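2023-08-25

Lunchbox rolls, batch 2. School starts soon and I'd like one roll recipe that stays soft until noon, so that's today's job and nothing else (the squash soup can wait, I'm sick of the squash soup).

Same base as last time: 500 g flour, the ordinary Szulc white, plus yeast, salt, a spoon of sugar and a good lump of soft butter. Milk is where I changed things. I meant to pour 300 and the scale said 302 when I looked up, so 302 is what's in it, and I'm writing that down because I always round these things off and then can't repeat them.

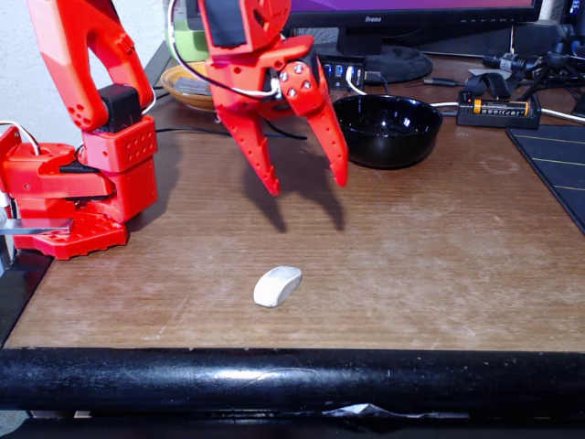
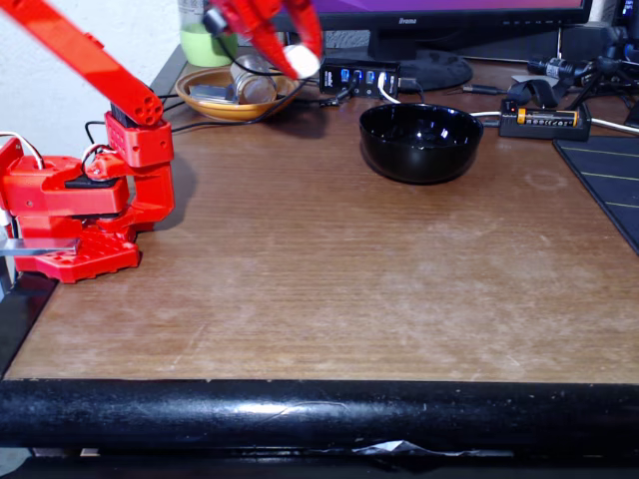
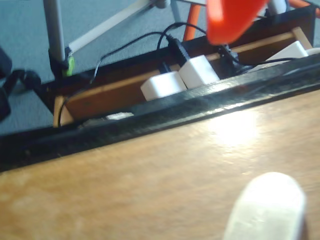 Brown tabletop and red gripper in all three.

Dough was sticky! Really sticky for the first few minutes, and I very nearly threw in more flour, but I left it alone under a towel while I washed up and it came together after that. Note to anyone who picks this up on Monday - do not add flour. Wet hands are enough.

First rise in the big Sanow tub with the lid just resting on top. The kitchen was warm so it went fast, faster than the February batch, which sat there sulking all morning by the back window. I'd go by size instead of the clock. When it hits the top line on the tub, knock it back.

Shaping: half plain, half with grated cheddar and chopped chives folded in. The cheese ones were harder to close up and a couple of them leaked all over the pan. Grate finer next time, and keep it away from the edge of the dough when you pinch. I also tried one with a stripe of tomato paste inside, just to see. Tasted lovely, looked awful, probably fine for kids who like pizza.

Oven: Bravura, 400 F, middle rack. It still runs hot at the back left, so turn the pan halfway. I forgot with the plain ones and that corner is darker than I'd like. Milk wash on top, no egg, as I want these to work for the egg-free families too.

Tasting. Warm, they were all great, but everything's great warm with butter on it so that tells me nothing. Cold, after a few hours wrapped in the lunchbox, the plain ones were still soft and squashed back nicely around a slice of ham. The cheese ones were a bit chewy at the bottom. Might be the pan, the Teserus one is thin and I haven't used it for bread before. Swap pans before blaming the cheese.

To do:
- freeze four plain ones tonight, thaw in the fridge, try them cold on Monday
- same dough with part whole wheat, more milk to match
- cheese again, finer grate, heavier pan
- see if the dough can sit in the fridge overnight so parents can bake in the morning (I'd never get up for it, but some people do)
- buy chives, I used the last of them

Leftovers are in the bread bin, help yourselves. The burnt corner ones are mine.

3 comments | 11 shares
Questions about a batch? Leave a note on the entry
Back to top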